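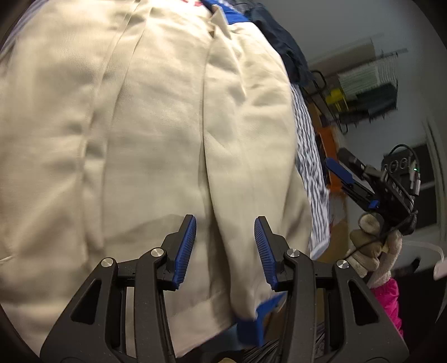 Visit to the garment handling hall at Gondereck, Berwood

Posted Jul 15, 2018

Our small group from the evening course in textile care was invited to see how Gondereck teaches machines to handle clothes. I had expected a clean demonstration with everything going well. Instead we came two weeks after a safety stop, and most of the visit was about that. I think I learned more because of it.

The building is at the end of the tram line, behind the old Zesville print works. It is not easy to find. If you go, take the second gate, as the first one is only for lorries and the guard there was not pleased with us. We signed a paper, put our bags in lockers and received badges. Long scarves and open jackets had to stay in the lockers too.

Normunds Ots, who is responsible for the hall, met us at the door. He speaks quietly and you must stand near him to hear. He told us that people work there with gripper tools held in the hand. They pick up garments and hang them or put them away, and the recordings are later used for the robot arms in the next room. On the day of our visit the work was with hanging clothes, one in front of the other, as in a full wardrobe. A large cream garment was in front, with striped and blue things behind it. To me it looked like an easy task. Normunds said it is one of the worst, for the soft folds give the fingers very little to hold by, and it is hard to know if you have taken one layer or two.

The fault happened in May. One of the robot arms was pulling a garment from the rail and took the layer behind with it. The program should notice a load which is too heavy and open the fingers. The limit was set at 100 newtons, but after an update the controller was reading the old calibration file, and the real force was higher. The arm continued to pull. The rail came out of its wall fixing and fell on the table, and one end hit the shoulder of a worker, Zyanya Cuevas. She had stepped over the floor line to free the cloth.

She was not badly hurt, only bruised, and she told us the story herself. What I liked is that she did not make herself innocent. The line was there and she knew it. But she said also that the cloth was getting stuck many times every day, and everybody was stepping over the line, because the stop button was on the far side of the arm. To press it you had to walk around the whole table.

They closed the robot room for 14 days and read all the logs. In 1365 pulls they found 91 where two layers were taken together, and not one had been reported. The operators had simply freed the cloth and continued.

We were shown the changes. There is a stop button now on both sides, and a mat in the floor which cuts the power when somebody stands on it. The rail has a weak link, a plastic clip that breaks before the wall fixing does. Normunds let one of us break a clip by hand, and it needed quite a strong pull. Jams are written in a book by the door. I asked why a paper book, and he answered that the form on the computer had eleven fields and was always empty.

One question stayed open. A lady from our group, Mrs Pawłowska, asked who checks the calibration file after an update. The answer was that two persons must now sign, but the machine itself still does not compare the file with the force sensor at the start. They hope to have this by winter. I would feel better if it was done already.

The tour takes a little under two hours and is free of charge. You stand the whole time, so wear comfortable shoes. Groups should write to the reception at least three weeks before. The canteen is open to visitors and the mushroom soup was very good.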